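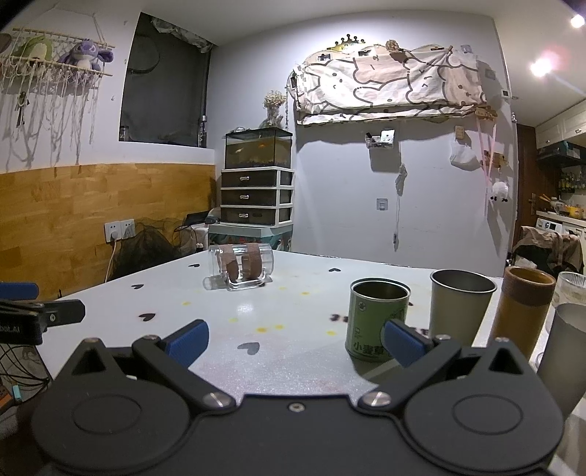
Chapter 13: Clearing the shared table

In this chapter: sorting what's on a tabletop, marks and stains, open cups and tins, where the edges of the job are.

Before you start you'll need Chapter 12 (cloths and cleaners) and the room sheet from the back of the book, page 246. Photocopy it. Don't write in the book, the next person needs it.

A small table in a small room collects things. Cups. Tins. Something clear and breakable that got put down on its side. Students at Jerkent usually want to start wiping straight away, and that's how stuff ends up on the floor. Look first. Then move, then wipe. Put back last.

Key words
Standing item: anything upright on its own base.
Lying item: anything on its side, or that could roll.
Printed mark: part of the table. Stays.
Stain: not part of the table. Comes off, or you note it.

Printed mark or stain? This trips up alot of people. The table in this chapter is white and has dark hearts on it, and yellow spots as well. Hearts are decoration, leave them be, no scrubbing. Spots get the damp cloth. If a colour won't shift after two goes, write it on the sheet and move on. Glare is a nuisance too, so check a shiny patch from the other side of the table before you decide it's clean.

Open containers. The green can has a silver rim and is empty inside, the cream metal cup beside it is tapered, with a rolled rim. Both open at the top. Always look in before you pick up. Carry upright, one per hand, even when you're sure.
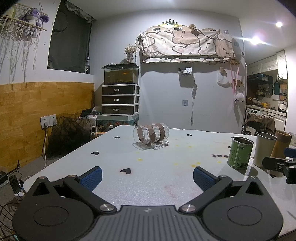 Marloes Hoekstra
Lead instructor, household skills, Jerkent

Exercises adapted with Milan Maes from the Gostel workbook

Now look past the tabletop. Fish tank on top of the white drawer unit, orange fish in it, greenish water. Dried flowers on the ledge above. So no spray cleaner over that side of the room. Spray onto the cloth, at the table, facing away from the tank. A vase of dried flowers sheds if you bump it so dust that ledge on another day.

The floor by the wall: a white cable is plugged into the outlet and runs down, and there's clutter further along. Leave plugs alone in this chapter. Cords are Chapter 26.

Order of work for the table
1. Lying items first. The clear piece with the corrugated cardboard bands gets lifted with two hands. Bands stay on, and keep them dry, cardboard goes soft.
2. Tall things next, the pale grey metal cup and the brown tumbler with the light lid.
3. The green tin. Labels don't like water, wipe around the label not over it.
4. Cloth, back edge to front edge, long strokes.
5. Go easy near the clamp on the table edge. Don't loosen it, just wipe up to it.
6. Dry cloth. Then everthing back.

Try it: Fill in the room sheet for a table at home. Time yourself, bring the sheet to class.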